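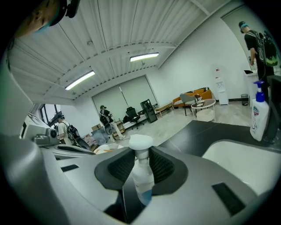 2 min read

Subject: Re: [grippers] Plirken hand-held kit, worth it?
From: Rocío Saavedra

Quick one, between sessions, sorry for the fragments.

Saranya Panicker wrote:

> Has anyone on the list used the Plirken kit from Skutton for more than a demo? We are looking at it for kitchen and bathroom tasks, small stuff, bottles, sinks, cloths. The sales page is all fingers and no cables. What I want to know:
> how the pads do on smooth plastic, how tiring the thing is over a whole shift, and whether the backpack is as bad as it looks. Also what support is like. Britesley quoted us less but with a longer wait.
>
> Saranya

Pads first. Good. Better than I expected on small clear bottles, and fine on pump bottles if you take them low down. Thin flat things are another story, you end up chasing them along the counter. We asked for softer pads and got told December, so don't plan on them.

Weight: the gripper itself is OK. The housing is big though, bigger than it looks on the sales page, and over a sink you have to think about where the back of it goes. New people bang it on the faucet. Everybody does for the first hour, then it stops.

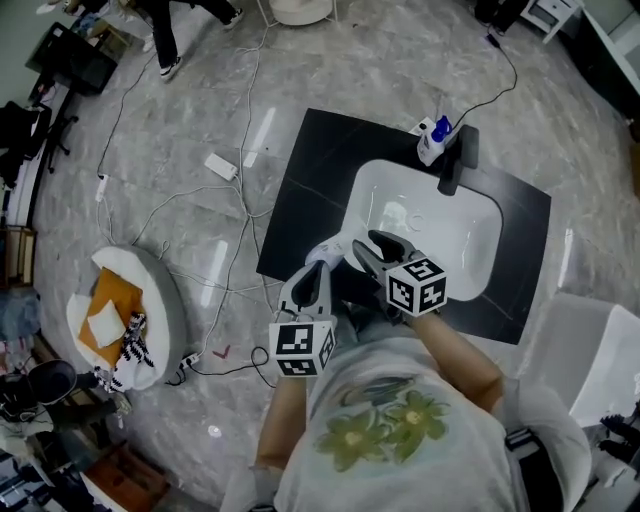
We do sink work at floor level as well as at counter height and floor level is harder on the back than the kit is. Get kneepads. I'd cap a stretch at 70 minutes, we tried longer and the recordings got sloppy, lots of retakes. Four stretches a day is plenty.

The markers need to be kept clean. Soap on a marker and tracking gets jumpy, and you don't always notice til you play it back. Wipe them every time you stop. Skutton says their software recovers from it, mine didn't on 5 recordings out of one morning's batch.

Backpack – hot, and the strap adjusters slip. Cables okay once you clip them down. Jurgita Lukoševičius on my team swapped the chest strap for one off a hiking bag and now everyone wants that one.

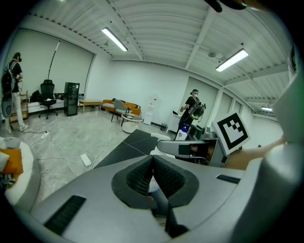
Plirken gripper at the counter, backpack rigs further back

Storage is fine, we get up to 500 short recordings before we have to offload. The offload is slow. Start it before lunch.

Support: Sigita Butkienė at Skutton answers, usualy same day. Ask for her by name. The general address took ages.

Would I buy it again, yes, but bargain on the spare pads, they're priced like jewelry. Can't speak for Britesley, I think Jurgita Jõgi had their kit on trial, maybe she'll chime in.

Got to run, can send teh pad order codes tonight if you want them.

Rocío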